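Progress report to the Prunda Sport Fund
Hokdale Youth Football Project, second period
Wednesday, June 28, 2023

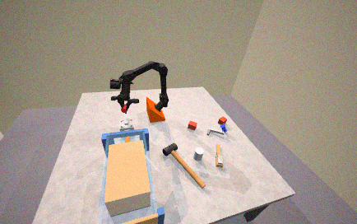
1. What we did in this period

The season has ended and we can report on all the activities which were planned in our application. Training was held twice a week at the Hokdale ground, and on Saturdays also at Asik when the pitch there was fit for play. In total 693 hours of coaching were given to the four age groups. The under-13 team finished third in the district league, one place higher than the year before. The under-15 team had a difficult spring and lost five matches in a row, but it stayed in its division after a draw at Brandão in the last round.

The girls' group, which started in October, now has 12 regular players. This is fewer than we hoped for. Two other clubs in the area opened girls' teams in the same autumn, and some families chose the shorter journey.

2. Money

The second part of the grant was received on time. Most of it was used for pitch hire and for the coaching courses. We spent less on transport than we had foreseen, as Brandão agreed to play both cup matches at our ground. From this post roughly 1,000 euros remain. We ask for your permission to move this sum to equipment, because the small goals at Asik are badly rusted and the nets cannot be repaired any more. A price offer for new goals is attached as Annex B.

3. Delays

The course for new referees did not take place. The district association moved it two times and then cancelled it. We have put our names on the list for the autumn course and would like to keep the money for this purpose, if the Fund agrees.

The drainage work behind the north goal is also late. The contractor has confirmed a start in the second half of July, so the pitch should be ready before the first home match.

4. Next period

Pre-season training begins in August with all age groups. We plan a small tournament with Asik and Brandão, and an open day for girls who have not played before. The final report, with the full accounts, will be sent to you within 12 weeks after the end of the grant.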